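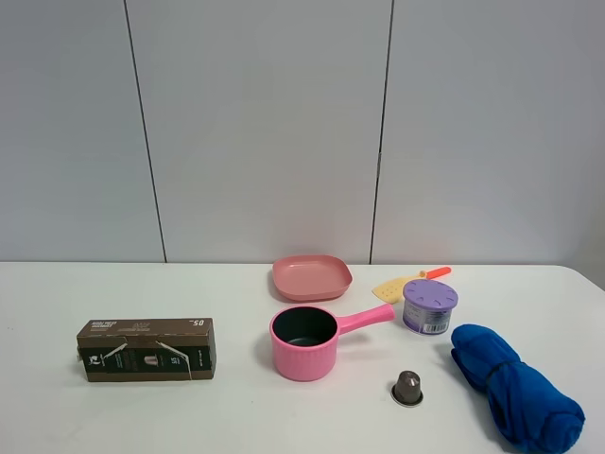

Ridham Kitchen Things is a collection of photographs of ordinary kitchen bits and bobs, put together so that people writing household lists, labels or captions have something homely to practise on. There are 359 pictures in all, and we've tried to keep the mix as muddled as a real worktop, with a pink saucepan sharing the table with a coffee capsule and a tub with a purple lid – the sort of company things keep when you're halfway through putting the shopping away.

Each picture comes with a short note in notes.txt, one line per picture, naming the objects in plain words. Khadija Helmy wrote most of them and Géza Fodor read them through, very patiently, over 4 evenings. We say "saucepan" for anything with one long handle and "pot" for anything with two. Toy utensils are listed under the same names as the proper ones, with "toy" in front.

Known gaps: hardly any glassware, and no cutlery yet. Bianka Szénási hopes to add both in March.

Last updated January 17, 2024. Corrections are very welcome – do send them to Khadija.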